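Dirnen Rod Frames and Strips

README, last edited 2/21/26
Maintained by Roman Olszewski

What's in here

Notes and pictures for a small set of tabletop parts: thin metal rods, black plastic corner connectors, and colored plastic strips. The folder covers building rectangular frames from the rods, laying strips near or across them, and putting everything away. It replaces the older Vekitz folder, which had the same parts but mixed them with unrelated hardware.

There are 2894 pictures, sorted into 125 sessions. A session is one stretch of work at one table, from the first part out of the bin to the last part back in it. Some are very short.

Folder layout

pictures/ - one subfolder per session, numbered from 001
notes/ - one plain text file per session, same number
parts.csv - the parts list
sessions.csv - table, activity and light for each session
changes.txt - what was edited and when

Numbers in pictures/ and notes/ always match. If a notes file is blank, the session had nothing worth writing down. Please don't delete blank files, as the check script expects one for every session.

The parts

Rods. Thin, silver, straight. They come in several lengths and the list gives each length a letter. Rods of neighboring letters are hard to tell apart in a picture unless they lie side by side, so trust the notes for the letter.

Corner connectors. Black plastic. Rods push into them by hand. A connector can look much bigger or smaller depending on how near it is, and the parts list does not split them by size.

Strips. Flat colored plastic, long and narrow. The pink ones get the most use. The list calls the color "pink" throughout, even though people writing notes have used magenta, hot pink and rose. Those words were left alone in the notes files, so search for all of them.

Bins. Kept off the table during a session and not labeled in the pictures.

The tables

Two tables were used, listed as Derkach and Cedholm after the rooms they stand in. Both have white tops. The tops have been worked on for a long time and carry scratches and specks that do not wash off. These marks were not retouched. If you are cropping parts out for a catalog page, check the edges of your crop, because a speck next to a rod can look like a chip in the metal.

Shadows are common and often soft. The light column in sessions.csv has only three values (day, lamp, both) and was filled in by hand.

Activities

build - rods and connectors put together into a frame
place - a strip or other part set down on or near a frame
sort - loose parts grouped by type
clear - parts returned to the bins

Many sessions have more than one activity. They are written in order with a semicolon between them.

Sample picture 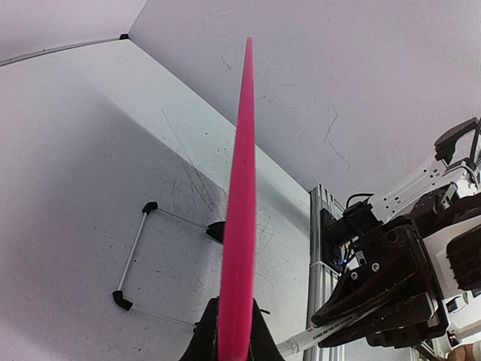

Pink strip, with a rectangular rod frame on the white tabletop. Black connectors join the rods.

Known problems

49 sessions have no rod letters in their notes. They are marked "unlettered" in sessions.csv and will probably stay that way.

Sessions before January use "joint" and "corner" for the same connector. Later ones use "connector" only.

A strip close to the front of a picture looks wider at one end than the other. Don't measure strips from the pictures - use parts.csv.

Corrections

Send the session number, the picture file name and the text you would change to Roman Olszewski. One correction per line is easiest to handle. Changes to parts.csv need the part's row number too.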